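Washroom and Laundry Corner Inspection, Second Floor
Site: Cirari guesthouse, Iltby
Date: November 11, 2024
Inspected by: Joris Cuypers
Copy to: Toon Verbeke
Marks used: OK, FIX (repair or replace), WATCH (look again at next round)

FLOORS AND ENTRY

1. Floor dry at the door: OK
Mat was in place and flat. Corner near the hinge side has started to curl, so turn it around when it is next washed.

2. Floor drain clear: FIX
Slow. Took a full bucket in about 10 minutes. Lint and hair under the grate. Cleaned what I could reach by hand, the rest needs the long brush.

3. Door closes by itself: OK
Closer was adjusted in January and still holds.

4. Threshold strip: WATCH
One screw is loose. It turned with a finger. I pushed it back in but the hole is worn and wants a plug.

LIGHTING AND ELECTRICAL

5. Ceiling lights: OK
All working. The cover over the stall has dust inside.

6. Outlet by the shelf: OK
Tested with the button, tripped and reset. Cover plate tight. Guests still leave chargers in it, see last report.

7. Exhaust fan: FIX
Runs, but a sheet of toilet paper held to the grille fell off. Van der Linden quoted for a new motor in the spring and the quote has expired. Toon, please ask again and include the back stairs unit if they will do both in one visit.

WATER

8. Hot water at the tap: OK
Warm within 30 seconds, no spitting. The mixing valve was not opened this time.

9. Supply lines under the counter: OK
Wiped with dry tissue, no moisture on either one. Shutoffs turn.

10. Meter reading: 2,144
Entered in the book.

HAND WASHING OF CLOTHES

11. Rules card for hand washing: FIX
Missing again. The card says small items only, wring over the bowl, nothing left to soak overnight. Please print a new one and put it in a sleeve.

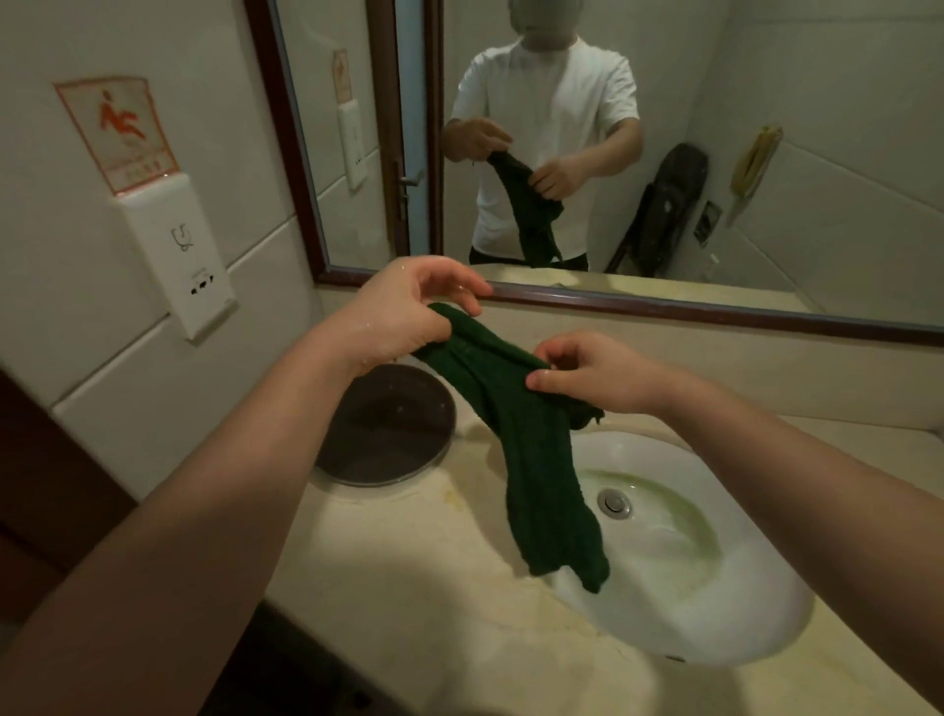
Hand washing is allowed on this floor and I have no objection to it, but the counter takes most of the splashing. A knitted item like the green one should be kept over the bowl for the whole of the wringing, with the end hanging down into the sink. The counter already has faint yellowish stains and water marks, mostly to the left of the basin. I tried the Truvelska cream cleaner on a spot at the back and it came up a little lighter. Do not use anything with acid in it until we know what the top is made of. Marked WATCH.

12. Basin and stopper: FIX
Bowl has a greenish-yellow tinge. Scrub it, lift the stopper and clean the stem. Brush out the overflow hole too, it is on the front side and gets skipped.

13. Slip warning sticker on the tiles: FIX
Faded, and the small print under the falling figure can't be read. Replace with the same size so it covers the old glue. Keep it on the tile wall above the white dispenser.

14. Mirror: OK
Firm on the wall when pressed.

15. Drying rack: WATCH
One leg bends outward under load. Fine for socks and shirts, not for bath towels.

Items 2, 7 and 13 first. I can do the sticker and the drain myself if the brush is back from the annex. Sign below when the rules card is up.

Signed: J. Cuypers
Received: T. Verbeke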